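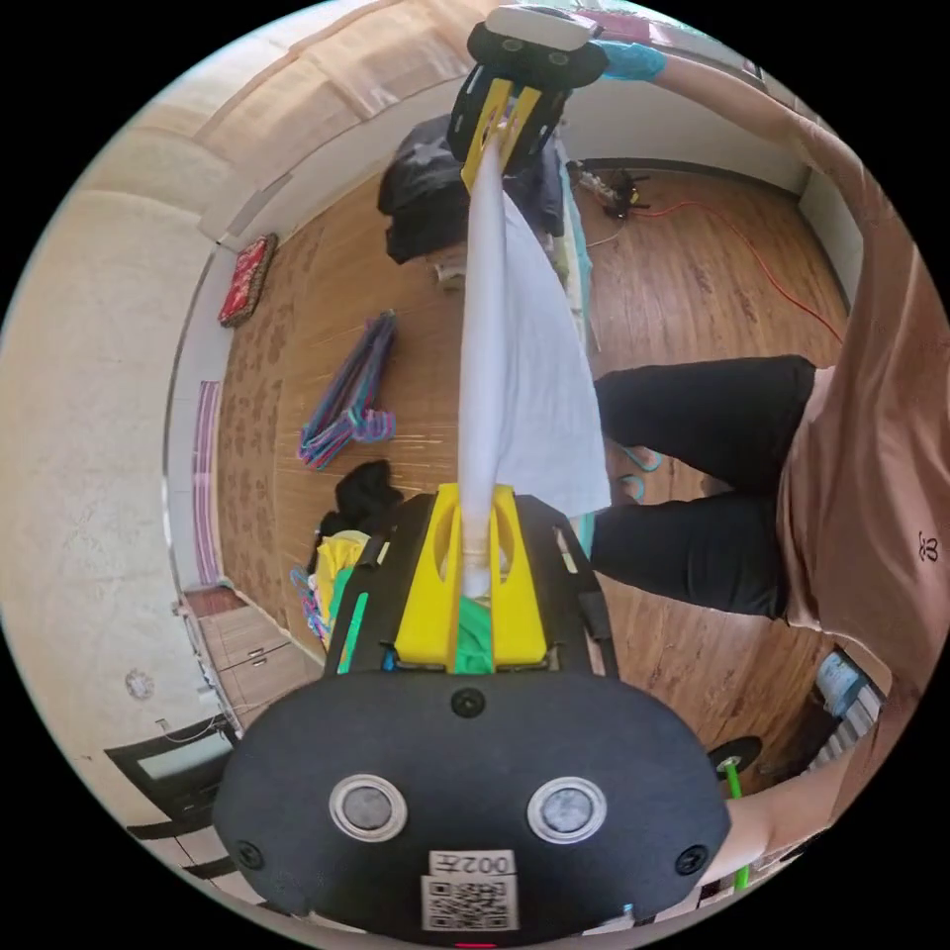
Visit to Gradari, 17 March 2024

Gradari has its lab on the upper floor of a former thread works put up in 1957. The visit was arranged through the Brolloter textile group, and six of us went. We were asked to leave our shoes by the door and put our phones on silent.

Jucélia Aguiar, who leads the cloth project, gave the talk. Her group wants a two-armed robot to sort and fold household washing, and most of the afternoon went on how they teach it. Their earlier method was to drive the robot from a control desk. An operator needed up to 22 minutes to get through one small basket, and the movements came out stiff. Since October they have used hand-held grippers instead. A person takes one in each hand and does the job with the same kind of fingers the robot has. A camera on the gripper records what it sees, and the path of the hand is worked out afterwards from the video.

The sessions are done in ordinary rooms, with clothes and hangers left on the floor as they would be at home. Aguiar said a clean table had given them a model that only worked on a clean table.

She spent some time on one movement, which they call the stretch. Each gripper takes an end of a garment and the two are drawn apart until the cloth is tight between them. A twisted shirt is hard for the model to read, and pulling it straight first makes the next grasp easier to choose. They trained one model with the stretch in its recordings and one without, then gave both the same 160 garments. The model with the stretch found a usable second grip more often, mainly on thin white cotton. On thick jumpers there was no difference worth reporting. She was clear that this is a result about gripping, and folding is still poor.

Godoy, the robot itself, was running in the next room. It picked up a vest, pulled it out straight and dropped it on the second try.

I asked about gloves. They wear thin ones for some sessions and bare hands for others, so that the model does not come to depend on either.

The recordings will be shared under the name Sudimau once the faces have been blurred. Groups wanting to visit should write to the lab first, as the room is small. The stairs are steep and there is no lift.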